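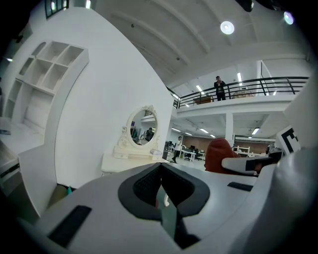
Pre-session inspection for the cloth-handling set, Driltholm floor, dressing table station. Complete it before the first take of each block and again after any change of operator, battery or furniture. Mark each line OK, FIX or N/A and put a comment on anything other than OK. The wrist view is wide enough to take in the mezzanine railing and the office desks under it, so sections C and D apply to the whole floor and not only to the table. A station that is fine at tabletop level can still fail on what the lens picks up past it.

Sheet date: 8/24/20
Project: Rweyemamu
Station type: fixed furniture, mirror
Recording software: Clendico, collector build

## A. Grippers

- [x] **A1. Jaw pads seated, no lift at the edges.** OK.
- [x] **A2. Mesh lining free of lint and thread.** FIX, then OK. Fibers from the last block on the right unit. Cleaned with tape. Do not use a blade on the lining.
- [x] **A3. Jaws open and close through full travel without sticking.** OK. 50 cycles each, left and right.
- [x] **A4. Housing screws tight, no rattle when shaken.** OK.
- [x] **A5. Markers flat, clean and firmly mounted.** OK. One corner on the left unit was lifting last block and has been re-glued. Check it again at the halfway point.
- [x] **A6. Lens clean.** OK. Dry cloth only.
- [ ] **A7. Spare gripper charged and on site.** FIX. The spare is at Merkby. Work may go ahead, but a fault on either unit ends the block.

## B. Operator

- [x] **B1. Shoulder straps adjusted, load even on both sides.** OK.
- [x] **B2. Hand straps snug, fingers not pinched in the linkage.** OK.
- [x] **B3. Forearms clear of jewelry, watches and loose cuffs.** OK.
- [x] **B4. Closed shoes.** OK.
- [x] **B5. Operator has signed the current consent form, including the line on reflections.** OK. The old form covers hands and forearms only. It is not valid at any station with a mirror. Pull remaining copies from the folder.
- [x] **B6. Break taken within the last hour.** OK. Enter the time on the run log, not here.

## C. Floor and surroundings

- [x] **C1. Walking path behind the operator clear for two steps.** FIX, then OK. Power strip cable re-routed before the first take. Tape it if the station stays up overnight.
- [x] **C2. Gripper cables hang free and do not catch on the table edge when both arms are raised.** OK. Test with arms at full reach, then with one hand crossed over the other.
- [x] **C3. Table does not rock when pressed at each front corner.** OK.
- [x] **C4. Mirror fixed to its backing, no movement when pushed lightly at the top.** OK. Repeat after the table is moved, even a short distance.
- [x] **C5. Other people on the floor told that recording is on, upstairs included.** OK. The balcony is in view of the wrist cameras. Anyone who has not agreed to appear goes on the blur list by take number.
- [ ] **C6. Monitors in view locked or turned away.** FIX. One desk left unlocked during lunch. Takes from that period are held until checked.

## D. Lighting and tracking

- [x] **D1. All ceiling lights used for this block are on and steady.** OK. Do not switch banks in the middle of a block.
- [x] **D2. Exposure locked on the wrist cameras.** OK.
- [x] **D3. Both markers found in the head view at rest, raised and crossed.** OK at rest and raised. Crossed pose drops the left marker for short periods. Accepted, limit is 2 seconds.
- [ ] **D4. Reflected markers rejected by the tracker.** FIX. See comments below.
- [x] **D5. Clocks matched across all cameras.** OK. Clap test at start and end of block.

## E. Task items

- [x] **E1. Cloth matches the item list for the block.** OK.
- [x] **E2. Starting state varied between takes: folded, spread, crumpled.** OK. Operators drift toward the same neat fold after twenty minutes or so. Call the state out loud before each take.
- [x] **E3. Items not used in the task either left in place for the full block or removed before it.** OK. Clutter is allowed. Clutter that changes halfway through is logged as a new layout.
- [x] **E4. Failed grasps kept.** OK. A drop and recovery is one take. Only stop for a fault or a safety call.

## Comments on D4

With the cloth held up in both grippers at chest height, the head camera gets each marker cube twice, once directly and once in the glass. The tracker should throw out the reflected set, as the patterns are reversed. It mostly does. The trouble comes at steep angles, where a blurred reflected pattern is sometimes read as a valid one and the hand pose jumps backward through the mirror.

Count at the end of the block: 3,196 takes in the set, 83 with at least one jump. All 83 are at mirror stations. They have been tagged and kept out of the training split. 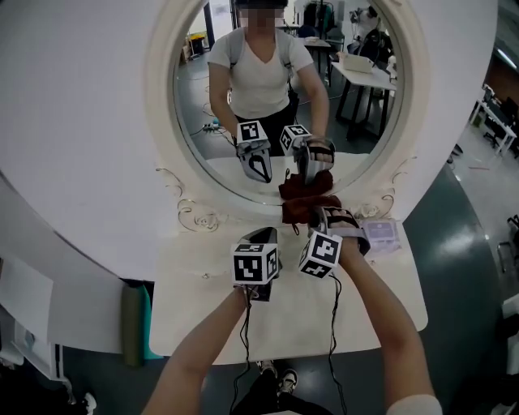
Merkby replied that it would prefer to keep the tagged takes and repair them, on the grounds that mirrors are common in homes and a model trained without them will do badly there. Its suggestion is to fill short jumps from the motion sensors in the grippers and to drop only the takes where the gap runs past the D3 limit. It also asked that D4 be split into two lines, one for rejection at rest and one for rejection in motion.

Response: split accepted, starting with the next sheet. Repair is accepted as a trial. Repaired takes stay in their own folder until the sensor fill has been compared with clean takes from a station that has no mirror. Covering the glass was considered and refused. It changes the task.

## Stop conditions

Stop the block at once, without finishing the take, for any of the following:

1. Movement in the mirror or its mounting.
2. A cable caught on furniture or on the operator.
3. Numbness or pain in the hand or wrist.
4. Heat or smell from either gripper.
5. A person entering the working area during a take.

After a stop, repeat sections A to C in full. Section D may be limited to D3 and D5 if nothing on the table was moved.

## Open items

| Line | Action | Status |
|---|---|---|
| A7 | Return spare from Merkby | Requested |
| B5 | Remove old consent forms | Open |
| C6 | Review held takes from lunch period | Open |
| D4 | Split line, run repair trial | Open, due December |
| A5 | Halfway check of left marker | Done, no lift |

Result: station released for recording with comments. D4 takes to be tagged by hand until the trial is closed.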